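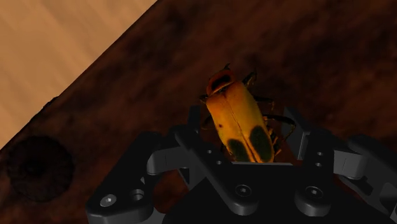
Kinderseite · Verkehr & Technik

Warum hat die Straßenbahn oben einen Bügel?

Ich fahre jeden Montag mit der Straßenbahn von Stidberg nach Zulladach, und zwar am liebsten ganz vorne. Da sitze ich dann und gucke der Fahrerin über die Schulter (na ja, durch die Scheibe). Neulich hat mich ein Kind gefragt, was das für ein komisches Gestell auf dem Dach ist. Gute Frage!

Das Gestell heißt Stromabnehmer. Eine Straßenbahn hat ja keinen Tank, und eine dicke Batterie haben die meisten auch nicht. Sie holt sich den Strom unterwegs, immer genau dann, wenn sie ihn braucht. Über den Schienen hängt dafür ein Draht, der Fahrdraht. Der Bügel drückt von unten dagegen und rutscht beim Fahren daran entlang. Oben auf dem Bügel sitzt ein Streifen aus Kohle. Kohle leitet Strom und gleitet schön weich, deshalb geht der Draht nicht so schnell kaputt.

Und wohin fließt der Strom danach? Strom braucht immer einen Kreis, also einen Hinweg und einen Rückweg. Der Hinweg ist der Draht, der Rückweg sind die Räder und die Schienen. Dazwischen liegen die Motoren, und die drehen die Räder.

Jetzt kommt mein Lieblingsteil - der Zickzack! Wenn ihr mal an der Haltestelle Penner steht, schaut nach oben: Der Draht hängt gar nicht schnurgerade über dem Gleis. Er geht ein bisschen nach links, dann ein bisschen nach rechts, dann wieder zurück. Würde er immer an derselben Stelle reiben, hätte der Kohlestreifen bald eine tiefe Rille. So nutzt er sich überall gleichmäßig ab.

Manchmal blitzt es oben sogar, vor allem im Winter, wenn Eis am Draht klebt. Dann verliert der Bügel ganz kurz den Kontakt und der Strom springt durch die Luft. Sieht toll aus, finde ich!

Ganz wichtig: Klettert niemals auf eine Bahn und bleibt mit Stangen, Drachen und Ballons weit weg von der Leitung. Der Strom da oben ist lebensgefährlich.

Auf der Linie 13 nach Grerkon könnt ihr übrigens 2 verschiedene Bügelformen entdecken. Welche fährt bei euch?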